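Questions We Hear About the Plolen Snack Counter Kit

Updated 2018-09-27

Thanks for stopping by! We get a lot of mail about the Plolen kit, and many of the same questions come up again and again, so we've gathered them on one page and tried to answer them the way we would if you called us. If yours isn't covered, do write in - we read everything.

What is the Plolen kit, exactly?
It's a two-armed robot setup for small counters that hand out snacks, drinks and sandwiches: break rooms, school canteens, little lobby shops, that kind of place. You get both arms with their two-fingered grippers, the wrist cameras, the control unit and the Zorier software that ties it all together. The table is yours to supply, and so are the baskets and stands, and of course the food.

How many different items can it learn?
The standard license covers 115 items, and most of our customers never get near that. A bigger license is available, but please try the standard one first (we'd hate for you to pay for room you don't use).

Do I have to buy special trays and racks?
No, and we're happy to say so, as it's the question we get most. Ordinary clear acrylic stands, wicker baskets and plain trays are all fine. What matters more is that you leave the fingers a little space on each side of whatever they're going to pick up.

Can it handle soft food, like a sandwich?
Yes, with some patience on your part during setup. Soft things get their own grip setting in Zorier, and you'll want to start it low and work your way up a step at a time. Bread varies quite a bit from one bakery to the next, so plan on repeating this if you switch suppliers. 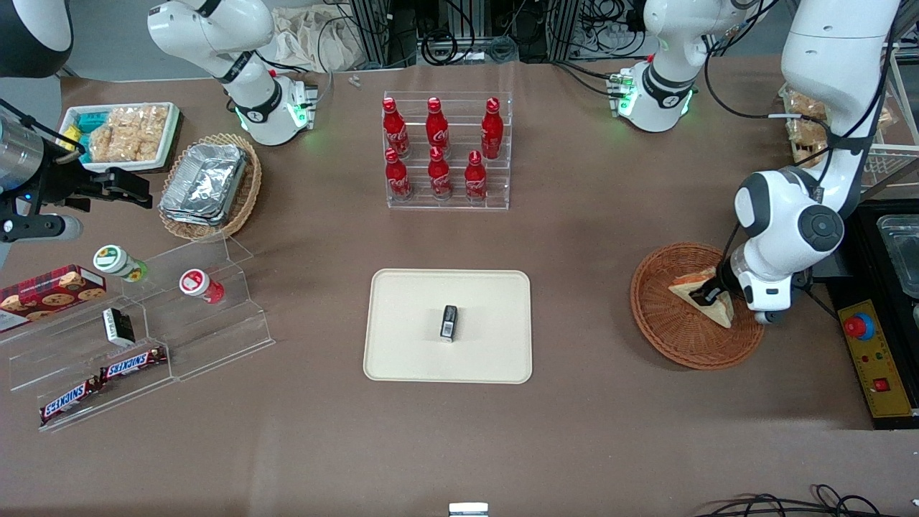
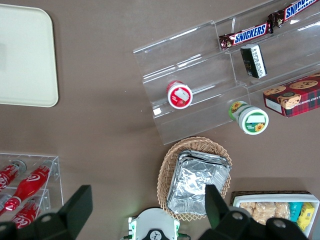

Sandwich and basket in the first picture, wrist camera view in the second. Coca-Cola bottles and Snickers bars in both.
Ziółkowski, Setup and Training Lead, Humdale office

What about clear shelves and shiny wrappers? Don't they confuse the cameras?
They can, a bit. Reflections move around when the light changes, and foil is especially lively. We suggest teaching each shiny item under your normal daytime lights and then again in the evening. If a pick still goes wrong, try turning the stand slightly before you call us - it's a small thing, but it clears up a surprising number of cases.

How long does setup take?
Allow 21 days from delivery to your first regular shift. Much of that is teaching your own items, and you can go at whatever pace suits you. Our Humdale office will stay on the phone for as long as you need.

Is there an emergency stop?
Yes, every kit ships with one, and it should sit where the person at the counter can reach it without leaning over the table. Please test it every morning before the arms are switched on for work.

What does the service plan include?
One visit a year, replacement finger pads, and a full check after every 2,000 operating hours. Plan customers also get 20 percent off extra grippers. The next round of plan visits begins in May, and you can book yours through the contact form or by phone.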